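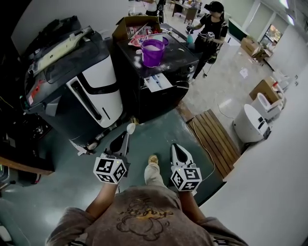

Light gray trousers, tan shoe, green floor.

Necati Şimşekoğlu
Oct 6, 2026

A thread about making clothes last longer. I am not a professional. I have lived in Ulomport for three years, I buy few clothes, and I dislike shopping, so I had to learn how to keep what I have.

First, the number that started it. In May I added up all I had spent on clothes in one year, from my bank statements. It was 1121 euros. I could remember maybe half of the things, and several were already in the bag for rags.

Then I looked at why they were in the bag. I expected holes. Most of them had no holes. They were gray when they should be black, short when they should be long, or they had those small balls of fiber under the arms. It was damage from washing and drying.

My mother washed everything at the highest temperature, because she had babies in the house and very strong opinions. I copied her for many years. Now I use 30 degrees for nearly all my clothes. Towels and bed sheets still get 60. I don't discuss this with her on the phone.

Detergent. I used to fill the cap to the top. The box from Bollier has a small table on the back with the hardness of the water and how dirty the load is, and I had never read it. For soft water and normal dirt it says less than half of what I was using.

You can find the hardness of your water on the website of the water company. For Ulomport it is hidden under "Documents", then "Quality", then a very long PDF. The water on our side of the river is soft. On the Plillgate side it is harder, so my colleague who lives there needs more powder than I do.

If your towels feel stiff, try one wash with no detergent at all before you buy a softener. I did this with two old blue ones, and there was foam in the water. Old soap, sitting in the towel for I don't know how long.

Softener I stopped completely. On towels it makes a layer and they take less water from your skin. On sports shirts it keeps the smell inside. My wife misses the perfume of it, and I admit that I miss it a little too.

Turn dark things inside out. Close the zippers. Open the buttons of shirts, also the small ones at the cuffs, which I always forget. A closed button pulls on its thread the whole time the drum is turning.

T-shirts with a print: inside out, cold, and never an iron directly on the print. I have one that I bought at a concert as a student, and you can still read every word on it. The shirt itself is now a bit too small, but this is a different thread.

Wool. I was afraid of wool for a long time after I made a sweater the size of a child. Wool does not need to be washed as often as cotton. I hang it near an open window overnight, and in the morning the smell of the kitchen is gone. I wash each sweater maybe two times in a winter.

When I do wash it: cool water, wool detergent, by hand, no rubbing. After that I roll it in a dry towel and press with my knees. Then it dries flat. If you hang a wet sweater, the arms will grow.

The small balls on the fabric are called pills in English. I learned this word from a shop assistant, after a confused conversation in which I was sent to the pharmacy. A fabric comb takes them off. Go slowly, and hold the fabric flat on a table.

Repairs. I can sew a button and I can close a seam. For everything else I go to Sarıgül, the tailor behind the post office. He changed the lining of my winter coat this year. It was not cheap, but he did it so well that I now wear the coat open to show people.

He also told me to bring things early. A thin place on the elbow is a small job for him, he can put fabric behind it and you will hardly see it. A hole is a bigger job and you will always see it. I had been waiting for the hole each time, like it was a permission.

Shoes are the same story. I had the heels of my brown pair changed for the second time last month. Leather shoes want a day of rest between two days of wearing - this I was told by the shoemaker, and I was surprised how much slower the inside gets old.

Drying. We don't own a dryer, only a rack in the hallway. Shake each piece once, hard, before you hang it. Shirts go directly on a hanger. I now iron only for weddings and for one aunt.

Somebody asked me before if this takes much time. A little more, yes. I sort on one evening and repair buttons while I listen to the radio. The wool takes the longest, but it is rare.

The new number: 468 euros for the last year, and this includes the tailor, the shoemaker and a raincoat that I really needed. The raincoat was more than a third of it.

I still have one problem that I did not solve. White shirts turn yellow at the collar. I tried soap, I tried baking soda, I tried leaving them in the sun on the balcony. The sun helped the most, but we don't have so much of it here from now until spring.

If you have a method for collars that does not use chlorine, please write it under this post. I have 3 shirts waiting.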